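Unit 3. Sorting a mixed surface: writing tools and small items

Course notes, Household and Studio Organization. Prepared by Perla Montes, revised by Citlali Magaña.

3.1 Scope
A mixed surface is any table or counter on which items of more than one use class have collected. Writing tools dominate most mixed surfaces in studios and shared homes. They are small, they roll, and they look alike from a distance.

3.2 Use classes
Assign each item to a class before moving anything.
W — writing and drawing tools
T — tapes and adhesives
E — chargers and cables
F — lighters and other ignition sources
C — closed containers (jars, tubs, cans, boxes)
U — undetermined
Class F is removed first and stored apart from paper and solvent markers. Class U should be kept small. An item left in U after the second pass goes back to its owner for a decision.

3.3 Subdividing class W
Sort by tip and ink, then by color. Barrel color is a poor guide: a black barrel may belong to a marker, a brush pen or a fineliner. Cap color is more useful with markers, and a printed cap number is better still, as it can be checked against the maker's chart. Gel pens are kept apart from markers.

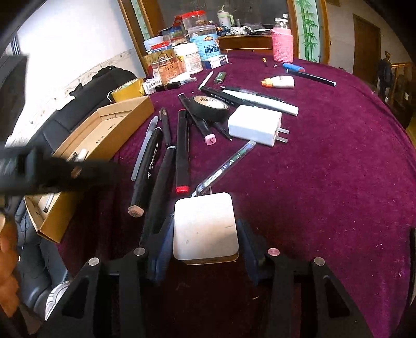

Figure 3.1. Mixed surface before sorting. Classes W, T, E and F lie together on the cloth; class C is grouped at the back.

3.4 Surface covering
Velvet and other pile fabrics keep round barrels from rolling but hold lint, and lint fouls brush tips. Cap every tool before it is laid down. For a long sort, use a smooth tray on top of the cloth.

3.5 Storage
Store dual-tip markers flat. Store gel pens tip down. Pencil stubs too short to stand in a cup go in a shallow tin. Containers in class C are checked for contents and label, then returned to a shelf — they should not be used as a back wall for the sorting area.

Exercise
Work in groups of 2 or 3. List the classes present in Figure 3.1 and propose an order of removal. Hand lists to Ladi Garba.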